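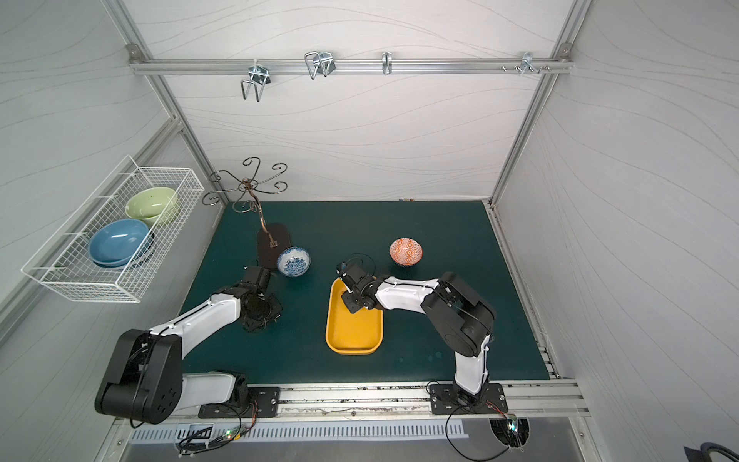

Crockery corner, day whatever. Thread because I keep getting asked and I'm typing this between loads of washing so bear with

3 February 2025

So. Bowls. I own too many bowls and not enough anywhere to put bowls. That's the whole problem

Old system was a cupboard. Everything nested in everything else, and the one I wanted always at the bottom. Take out five, use one, put back five, chip one. Repeat for years

New system: wire basket on the left wall, rail across the back with hooks on, mug tree in the corner, everything else gets to live on the mat or it goes to the charity shop. Those are the rules, I made them up on Sunday night

Basket first. White wire mesh, the long sort. The blue bowls go in stacked, light one on top, darker teal-blue under it. They lean on the mesh and seem quite happy leaning

Green bowl goes in behind, on its side. Tried it flat. Flat takes up half the basket. On its side you can get fingers round it and lift straight out

Someone will say the green one will roll. It's a bowl behind a stack of other bowls, where's it going

Does mean you have to put the green one in before the blue stack. I have forgotten this twice today already and had to take the lot out again

Basket was from Omoregie, the hardware place by the station, not the one online. It came with screws that were too short for anything. Used my own. Keep a jam jar of screws, best advice I have got for anyone

Right washing machine's done, back in a bit

Back

The rail. Aluminium, goes across the back wall near the top. I wanted a rail mostly so I could stop buying sticky hooks, which stay up precisely until you hang something on them

Hooks are a mixed bag. Wire loopy ones on the left, a little J hook near the middle, and a bunch of short pegs and a bracket down towards the right end. They don't match. I've stopped minding

Plan for the loopy ones: the big sieve and the colander, handles through the loop. Plan for the J: tea towel. Plan for the pegs: no idea, small stuff, measuring spoons?? open to offers

If you're putting a rail up, put it higher than you think. First go I held it at eye level and then worked out a ladle would be dangling in the bowls. Up it went

And mark it with a pencil not a pen. The wall panels are pale and I now know exactly how hard biro is to get off them

Panels, as there's always a question about panels. Pale grey-white with thin wavy lines all over. I ordered samples from Usside and Prarnik, stuck both up with masking tape for a week and went with the wavy. The Prarnik one was plain and showed every splash of tomato from across the room

Wavy hides a multitude. Also it makes a corner full of odd crockery look like it was sort of meant

Mat is dark teal. Love the mat. Wipe it down with a cloth and it's done. Bowls don't skid on it and there's no clatter when you put something down at six in the morning with someone asleep the other side of the wall

Dark colour does show flour though. Fair warning if you bake. I bake and I'm living with it

Kettle on

Mug tree!! Ok so this is the one I get teased for

Dark metal, one curved bronzy stem and then all scrolly arms at the top curling out into hooks. Very fancy. Looks like it belongs in a tea room with doilies. Got it at Peketti in June when they were clearing the shop floor and carried it home on the bus with it poking out of my bag at people

37 quid. For a mug tree. I know

Base is a flat dark brown plate with rounded edges and it's got some heft to it, bought it on the strength of that. My last one was a wooden thing that went over if you took mugs off in the wrong order, and I lost two good mugs before I got rid

It lives near the back left corner. I tried it in the middle at first and kept catching my sleeve on it reaching for the basket. Corner is better. Not jammed right in though, you want room for a handle to swing round behind

Measured my widest mug with the handle, so you know, and then left a bit extra. Do that bit before you decide where the tree goes, not after, like me

Next to the base is the little white bowl with the blue flowers. Pattern goes all the way round the inside as well as out so I'd never put it in a stack, you'd not see it. Teabags go in it when people are round. Otherwise it's just there being nice

It was my nan's and it's survived 3 house moves wrapped in the same tea towel. No it does not go in the dishwasher. Nothing with a pattern on goes in the dishwasher in this house

Then the small round orangey red and white one with the geometric pattern. That's out on its own towards the back, bit right of centre. Doesn't go with anything. I've tried it with the blues and it looks like it's wandered in from another kitchen

So it gets its own spot. Salt usually, the flaky kind, for pinching. Sometimes olives. Once, for a whole month, a dead battery I was going to take to the recycling

Tray!! nearly forgot the tray

Mustard yellow, rectangle with rounded corners, quite shallow with low sides. It goes at the front in the middle, long way running front to back

Everyone puts trays side to side. Try it the other way. You get a lane down either side to reach past, and if you want to pull it out you've only got the short end to get hold of so it comes out straight

What it's for: anything that's come out of the basket and isn't going back yet. Bowl for breakfast, spoon, whatever. If it's on the tray it's in use. If the tray's full, do the washing up. That's the full extent of my household managment

Low sides are good because you can slide things on. High sided trays are for carrying drinks to the garden and I've not got a garden

Had a mad hour wanting the tray to match the mat. Glad I didn't. Yellow on teal cheers me up and I need it in Febuary

Ok the questions, I've had the notifications going off all dinner. 582 likes on a post about hooks, what is wrong with you all (thank you)

"Don't they get dusty in an open basket" yes if you don't use them. I use them. Anything dusty after a month is a bowl I don't need, off it goes

"Would you stack the blue ones higher" no. Top one's a nice glossy light blue inside and I can reach it without looking. Higher than that and you're back to the cupboard problem only in the open air

"What's the gap between basket and mat" I put mine at 21 cm and then wished I'd gone a touch more. You want to get a cloth under there without barking your knuckles on the wire

"Does the wire scratch" not so far. If you're worried cut up one of those thin non slip liners and lay it in the bottom. I had one in for a bit but it stayed wet underneath and smelt of pond so out it came

"Put the mug tree on the tray" absolutely not, then you can't move the tray

"Why not shelves" had shelves. You put a bowl on a shelf, then you put something in front of the bowl, then you own that bowl only in theory

"Where do the plates go" separate thread. Plates are a separate and much worse conversation

Things I'd do different: rail before basket. I did the basket first and then had to lean over it with a drill like a heron. Also wash everything BEFORE it goes in its new place, I did it after and undid my own afternoon

Oh and buy hooks once you know what's hanging on them. I bought hooks by how they looked in the shop and now I'm shopping for utensils to fit them

Still to do: second hook for oven gloves, find out if the spare lids can go on those pegs by their handles, decide on the green bowl, because part of me thinks it should come out and be the fruit bowl

Only it's a bit small for fruit. Two satsumas and it's full. Lemons maybe

Just checked and there's 3,143 of you following this account now, which started as pictures of soup. Hello. There will be more soup

Drier's beeping. Plates thread at the weekend if I've got the cupboard emptied by then

Edit sort of: it's the medium basket, they do it in a larger one but measure your wall first. Ok going now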